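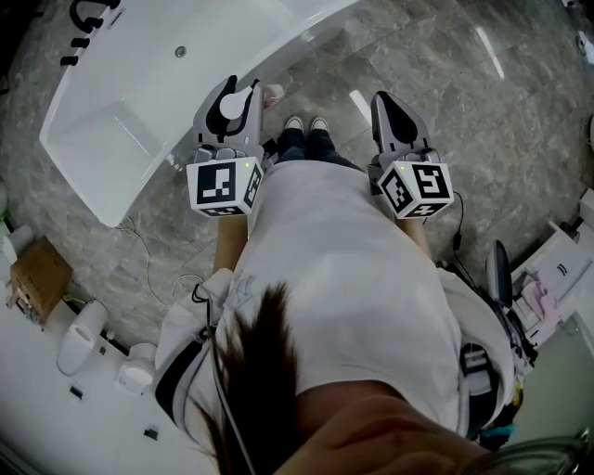
Grip Gives Out First: Training Your Hands for High-Rep Pull-Ups and Deadlifts

Training
2024-12-01

Ask a room of people at Bastonero what stopped them on the last workout and most will point at their forearms. The gym, on the east side of Dembridge, keeps every member's scores on a shared sheet, and the pattern shows up whenever a workout pairs pull-ups with a barbell. Scores drop hard in the third round. Legs and lungs have more to give, but the hands open.

The coaches there started a grip block last February. It ran alongside normal classes and took two short sessions a week, done after the main workout. 25 members finished it. They were tested on dead hangs, a heavy farmers carry and max unbroken toes-to-bar.

Before the block, the group's hang times added up to 853 seconds. Six weeks later the total was 1,707. Part of that is practice at the test itself. Few of them had ever hung from a bar until they dropped.

What they did

The first session of the week was hangs and carries. Members did five hangs at a little over half their best time, resting 90 seconds between them, then carried two kettlebells the length of the parking lot and back. When both felt easy, the kettlebells went up one size and the hangs stayed the same.

The second session was for holding on to a barbell. Double overhand deadlifts, no hook grip, no straps, sets of eight with a two-second hold at the top of the last rep. Chalk was allowed. Plate pinches came at the end, two sets per hand.

Nobody trained grip on back-to-back days. Elbows complain before forearms do, and two members who added extra towel pull-ups on their own had to take a week off.

Skin

Tears cost more training days than weak fingers. File calluses after a shower, keep them level with the rest of the palm, and wash chalk off before you drive home. If you use gymnastics grips, wear them in warm-ups too, so the feel of the bar doesn't change halfway through class.

Where it goes in the week

If you compete, stop the heavy carries ten days out. Bastonero sent a team to the Estiritz fall throwdown, held at the Ulloa fieldhouse, and the members who kept carrying through the final week said their forearms were tight by the second event. Short, easy hangs are fine up to two days before.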